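Diese Website verwendet Cookies. Mit der weiteren Nutzung stimmen Sie dem zu. Einstellungen | Einverstanden

Gut sehen zu Hause — Licht und Kontraste in der Wohnung
Notizen zum Vortrag im Gemeindesaal Rotitz, von Benedetta Zanetti

Begrüßung, langsam anfangen, es kommen immer noch welche mit dem Kaffee herein. Dank an die Bücherei für die Stühle. Fragen, ob man mich hinten hört, und dann wirklich warten, bis jemand antwortet!

Einstieg mit meiner Großmutter: Sie hat in ihrer Küche in Treser bis ins hohe Alter Knödel gedreht, und irgendwann fing sie an, die Schalter abzutasten und den Zucker neben die Tasse zu schütten. Wir dachten alle, sie werde eben tüddelig. Dann kam mein Onkel mit einer Lampe aus der Werkstatt, hängte sie über die Arbeitsfläche, und die Großmutter schaute hinein und sagte: »Ja, wer hat denn hier nie geputzt?« (Pause, da wird meistens gelacht.)

Überleitung: Unsere Augen werden im Lauf des Lebens trüber, die Pupille macht nicht mehr so weit auf, und wir brauchen schlicht mehr Licht als früher. Das kommt so allmählich, dass man es den Dingen zuschreibt — der Zeitung, die so klein druckt, oder dem Faden, der nicht durchs Öhr will. Kurz in die Runde fragen, wer daheim noch mit einer einzigen Deckenlampe isst. Hände heben lassen, ich hebe meine auch.

Licht, erster Teil. Warmweiß, also bis zu 3000 Kelvin, ist abends angenehm und für den Essplatz völlig in Ordnung. Zum Nähen oder für die Steuererklärung darf es kühler sein. Wichtig ist mir die Blendung: Die schönste helle Lampe hilft wenig, wenn man beim Suppelöffeln hineinschaut. Schirm tiefer hängen, vorher im Sitzen ausprobieren, einer hält die Lampe, der andere sitzt. Bei uns daheim hat das einen ganzen Samstag gedauert und beinahe den Hausfrieden gekostet, aber seitdem sitzt sie richtig. 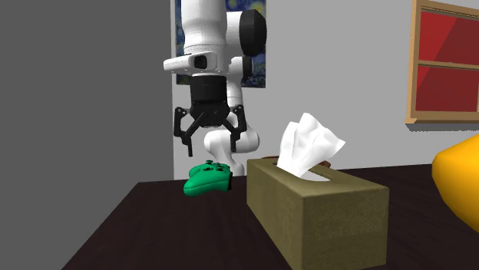 Kontraste kosten im Unterschied zur Elektrik fast gar nichts, und deshalb nehme ich mir für sie am meisten Zeit. Gemeint ist, dass ein Ding sich von dem abhebt, was darunter oder dahinter liegt. Eine dunkelbraune Tischplatte wie auf dem Bild ist dafür dankbar, denn alles Weiße hebt sich davor ab, ohne dass man die Augen zusammenkneifen muss. Mit dem Schwarzen ist es schon mühsamer, da liegen die Töne näher beieinander. Auf den Esstisch übertragen: weißer Teller auf dunklem Holz, wunderbar. Die schwarze Brillenhülle auf demselben Holz sucht man dagegen eine Viertelstunde. Und wer eine weiße Decke auflegt und weißes Geschirr daraufstellt, der hat es festlich, findet aber den Tellerrand nicht. Ein farbiges Set dazwischen, schon geht es.

Weitere Beispiele, je nach Zeit:

Milch in die dunkle Tasse, Kaffee in die helle. (Wird oft mitgeschrieben, kurz warten.)

Zwei Schneidbretter, ein helles und ein dunkles. Zwiebeln auf das dunkle, Rotkohl auf das helle.

Treppe: die Vorderkante mit einem Streifen in anderer Farbe absetzen. Im Haus meiner Tante sind es 17 Stufen, und sie hat mit der untersten angefangen, weil sie über die immer gestolpert ist. Dann hat sie vier Wochen Pause gemacht. Den Rest hat der Enkel geklebt, etwas schief, es hält aber.

Lichtschalter: weiß auf weißer Wand, das kennen wir alle. Ein farbiger Rahmen genügt.

Hier höchstens fünf Minuten für Zwischenfragen. Falls Herr Keogh wieder nach den Sparlampen fragt: freundlich auf nachher verweisen, ich komme sonst nie bis zum Bad.

Bad. Glänzende Fliesen spiegeln und machen aus gutem Licht schlechtes. Licht links und rechts vom Spiegel ist besser als eines von oben, da sieht man auch beim Rasieren, was man tut. Haltegriff in einer Farbe, die sich von der Wand unterscheidet. Die farbige Seife herumgeben, das mögen die Leute.

Schluss: Bitte, heute Abend daheim nur einen Platz anschauen, den Lieblingsplatz, bei eingeschaltetem Licht. Zettel liegen am Ausgang, das Lampengeschäft Stukar hat Kataloge dazugelegt. Die Seife wieder einsammeln.

Kommentare

Gerlinde: Liebe Frau Zanetti, das mit der Milchtasse mache ich seither jeden Morgen so. Gibt es den Zettel auch zum Ausdrucken?

H. Brandl: Zu den Treppenstreifen: Bitte vorher entfetten, sonst lösen sich die Ecken nach einem Winter.

Moni aus Treser: Ihre Großmutter habe ich noch gekannt. Die Knödel waren hervorragend!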